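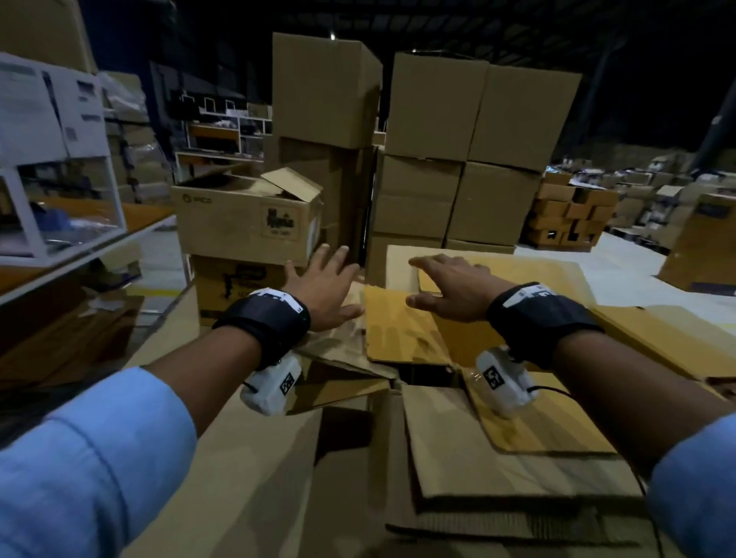
Selling breeding ewes off the farm only works if the seller will take a phone call in July from a buyer who is unhappy, according to Birdie Doucet. Hollis Benavides has read that remark and agrees with it. He has sold replacement ewes by private treaty for nine years, and he says he took four such calls last summer.

Benavides runs 400 commercial ewes on rented and owned ground outside Wasta. Most are Polypay crosses, with some Targhee still showing in the older animals. Until nine years ago every ewe lamb he didn't keep went through the ring at Dvorak with the feeder lambs.

"They were sold by the pound," he said. "A ewe lamb out of a mother that had twinned five years in a row brought the same as one out of a mother I'd bottle-fed behind every spring. The buyer had no way to tell them apart, and I hadn't given him one."

He started by writing things down. He had kept a lambing book, but it stayed in the truck and got wet. Now each ewe has an electronic tag, and his daughter enters the births in a program called Fudis at night during lambing, which starts in the second week of March. He records birth type, whether the ewe needed help, and weaning weight. He doesn't record birth weight anymore.

"It was one more thing to do at two in the morning, and I never used the number for anything," he said.

This year he is offering 63 ewe lambs and 15 older ewes. The older ewes are sound, but he is short of grass on the north side and would sooner move them now than in the fall.
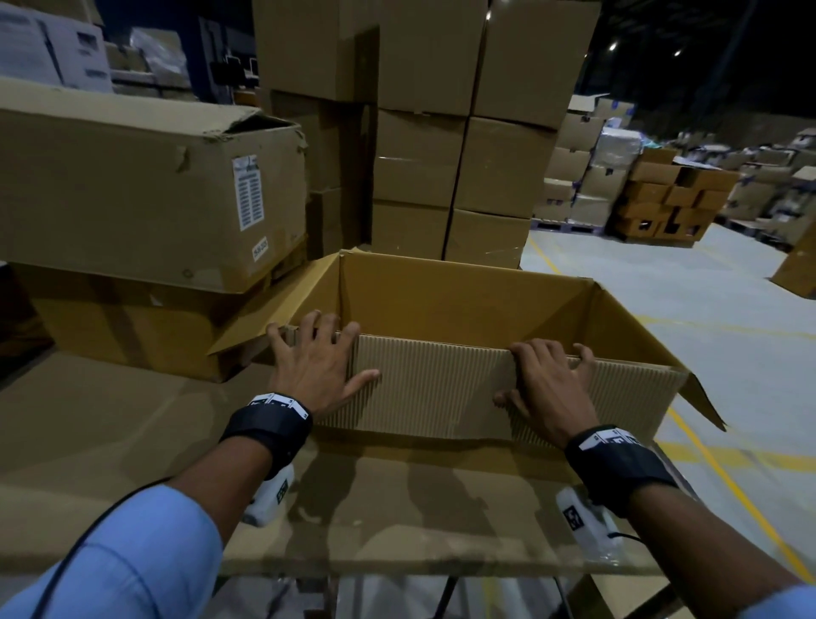 Setting a price

Benavides sets one price for the lambs and lets buyers pick in the order they sent a deposit. He has tried three price groups and found that everyone wanted the middle one. He has tried sealed bids too, and didn't like the phone calls that came afterward.

The highest price he has had for a single animal was $897, for a yearling that two neighbors both wanted. He doesn't expect to see it again and doesn't think it should be used as a guide.

"One of them called me at breakfast and the other one called at noon, and it went from there," he said. "It was between the two of them. I'd have sold her for a lot less."

His usual price is worked out from the feeder market in the week of weaning, plus a set amount for the records and for the first round of vaccine. He gives the buyer the receipt for the vaccine. He doesn't deliver, but he will hold lambs for two weeks without charge if the buyer's pens aren't ready.

Soledad Strickland, who bought 20 from him two years ago, said the records mattered less to her than seeing the mothers. "I wanted to walk through the ewes with him and look at udders and feet," she said. "He let me do that, and he pointed out one that I had missed with a bad foot. I went home with more than I'd planned on."

Benavides said a buyer who doesn't ask to see the mothers should be shown them anyway.
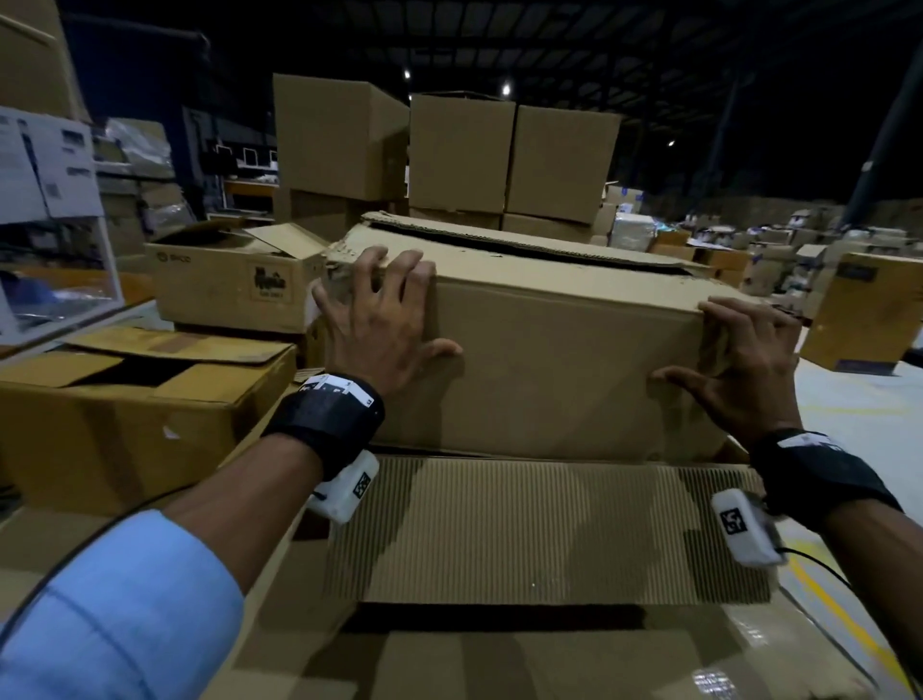
Reading time: 4 minutes

On the calls from unhappy buyers, he was direct. Two of last summer's four were about worms. The lambs had gone onto ground that had carried goats, and by July they were pale in the eyelids. He drove over to one place and checked them with the owner. The third call was about a lamb that wouldn't stay in an electric net. The fourth was a ewe with a blind teat that he should have caught.

"I gave the money back on that one," he said. "She was in my pen and I had my hands on her twice. That's my mistake."

He does not guarantee that a ewe lamb will breed in her first fall. He tells buyers so before they send a deposit, and it is written on the sale sheet. In his own flock he exposes ewe lambs only if they have reached two thirds of mature weight by the time the rams go in, and he leaves the light ones until the following year.

Rams he still buys. For the past three seasons they have come from the Cerkier flock, and before that from Ignacio Bellamy, who has since retired from sheep and keeps a few cows. Benavides asks for a breeding soundness exam on each one, done within a month of pickup, and pays for it himself when the seller won't.

Asked what he would tell someone with a smaller flock, he said 30 ewes was enough to start selling replacements, as long as the tags were read and the book was kept for two full lambings first. He would also put fewer animals on the first list than he had for sale.

"Keep some back," he said. "You'll want them when you see what's left."

The rest of this year's lambs will be weaned in two groups. Buyers with deposits will be called before the second group is sorted.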